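Home Crafts Small Rooms About

We use cookies to remember your visit. OK / Settings

Letters on black cloth

Fri 3 February

I am so happy with how cut-out letters look on plain black fabric! Yellow, pink and blue just sing against it – and clips along the top are all you need to hang the cloth. I'd still iron it first, creases love black.

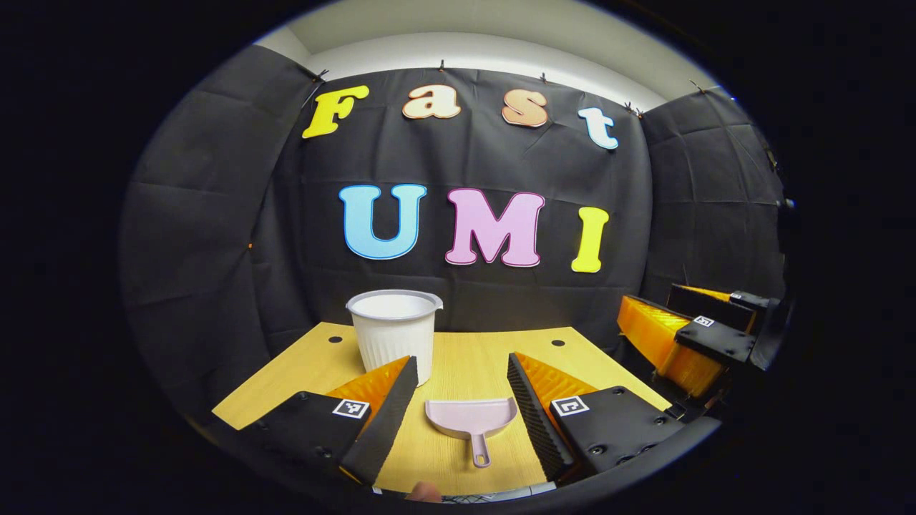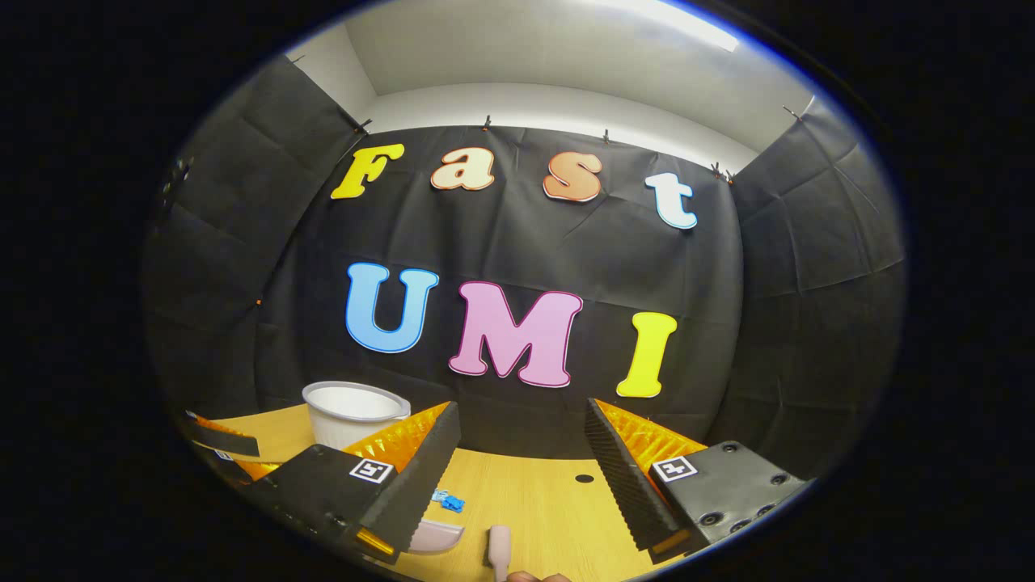

Luana Paiva wrote to me that rounded letters are much harder to cut than straight ones, and that she always starts with the S. Good tip! I'm trying it on felt next.

Comments

Cremilda Falcão: Love the colors. Felt or foam for beginners?

Washington Bezerra: I cut 40 in December, my thumb still hurts.

Newsletter: sign up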